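Sunday with the planner, and far too much coffee. I spent most of July blaming the grasp planner for what was a stale transform, so this weekend I finally rewrote the lookup, with Yolanda patiently reading my diffs.
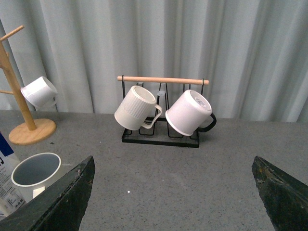

Wrist view, fingers open.

Handles are still the hard bit – a thin loop gives our depth filter so little to hold on to.

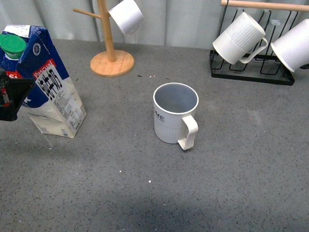 Head view, with the milk carton beside the mug.

I replayed 58 logged plans through the new code and only 2 timed out, hooray!

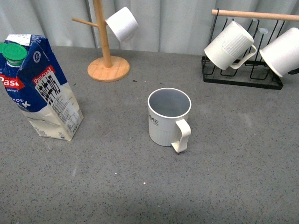 Four mugs and the carton.

Next up is the peg detector.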